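Ata da reunião técnica — frota de pick-ups
11 de abril de 2018

1. Aprovada a ata anterior, sem emendas.

2. Tração integral. A Ellach entregou 28 caixas de transferência.

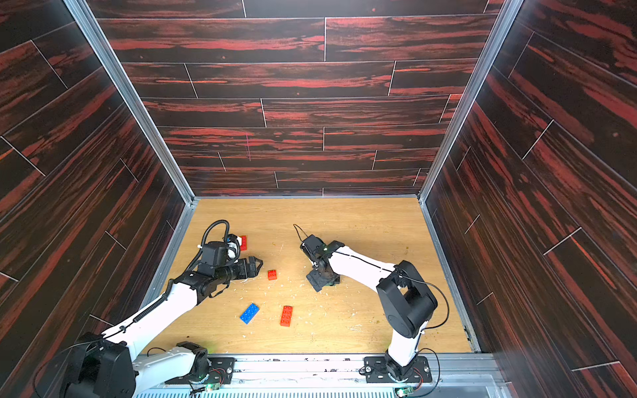

O binário de aperto dos semieixos fica em 89 Nm, a confirmar pela Rellano.

3. Pneus. Mantém-se a medida atual para uso misto.

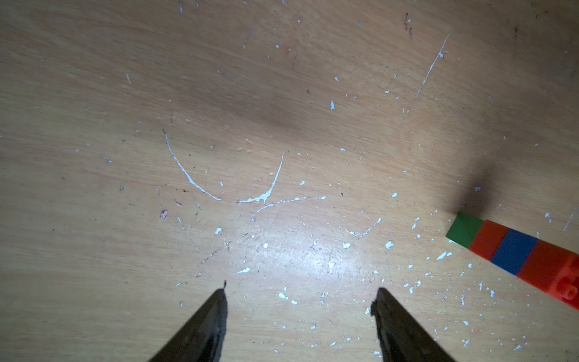

Superfície de madeira com marcas de tinta branca.

4. Suspensão. A Lockyer propõe amortecedores novos — decisão adiada para junho. 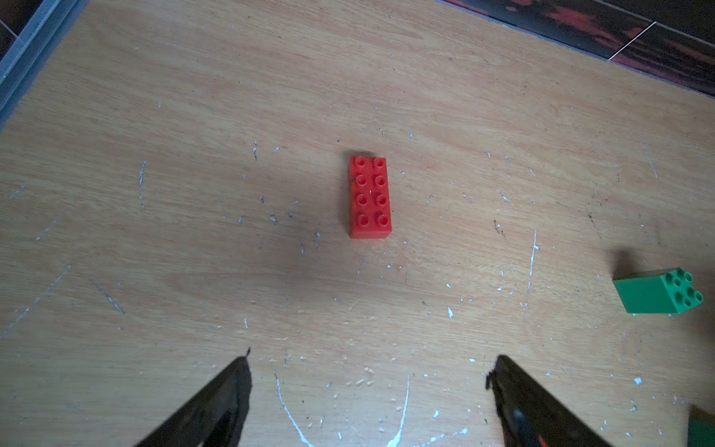 Até lá, revisão a cada 100 horas de serviço.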